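Multia Tisley site – working group on automated table clearing
Minutes of the meeting held on 16th November

Present: Radu Iordache (chair), day shift and evening shift representatives, Lumbantobing (supplier), HR.
Apologies: Facilities.

1. Minutes of the October meeting
Agreed, with one correction: the Pralis trial covers the second floor only.

2. Recording work
The supplier reported 115 usable recordings against a target of 40 per task. Cup and saucer recordings are complete. Tray recordings are behind.

3. Effect on posts
HR confirmed that no catering post will be removed during the trial. Two evening posts change from clearing to checking and restocking. Staff asked for the new duties in writing before the rota is issued. Agreed.

4. Strain and breaks
Day shift reported sore wrists after long spells with the hand-held grippers. Sessions to be limited to 40 minutes, with a change of task afterwards. Headset time counts as working time – payroll to be told.
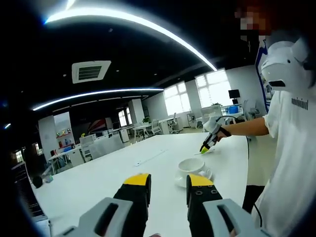
Fig. 1. Recording at the long table, cup and saucer task.

5. Training
Almost 67 per cent of staff have had the first session. Evening shift asked for a repeat after 6 pm.

Actions
RI: written duties to both shifts.
Lumbantobing: tray recordings, revised plan.
HR: payroll note, evening session.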